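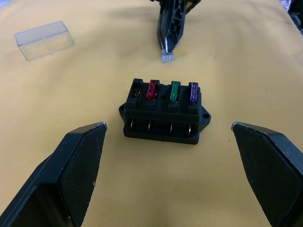
Part-time teleoperators wanted, Wynne workshop

Brollanel is hiring eight part-time operators to record demonstrations on two-armed robot stations. The recordings are used to train a model that does small assembly jobs. The current task set is called Warum and covers small electrical parts: blade fuses, fuse blocks, covers and plugs.

What you will do

You sit at a station and move a pair of leader arms by hand. The robot arms copy you. One attempt at a task is one episode. A typical episode is putting a fuse into an open slot of a fuse block. In others you pass a part from one gripper to the other or fit a cover.

After each episode you mark it as good, failed or recovered, and add a short note if something odd came up. Failed attempts are kept, so please don't delete them. Then you reset the table, moving the parts to new positions and changing which slots are filled according to the sheet for that shift.

We need 3000 good episodes for Warum by December. Almost 20 percent should include a correction, such as a dropped fuse picked up again or a crooked one straightened before it is pushed in.

Hours and pay

Shifts are four hours with a break every hour. You can work up to 28 hours a week. Pay is by the hour and does not depend on how many episodes you record. The first two shifts are paid training.

What we look for

Steady hands and patience with repeated work. You should be able to tell red, green and purple parts apart, with glasses or contacts if you use them. You don't need to know how to program. Experience with soldering, sewing, model building or bench repair is useful. Left-handed applicants are welcome.

Operators log their work in Bralarix, our labeling program. It runs in a browser and we will show you how to use it.

How to apply

Send a short note with the shifts you can work to Fidel Barrientos, who runs the stations. A resume is fine but not required. Applications close 2021-02-15. Applicants we invite will do a paid one-hour trial at a station. Please bring a photo ID and leave rings and bracelets at home.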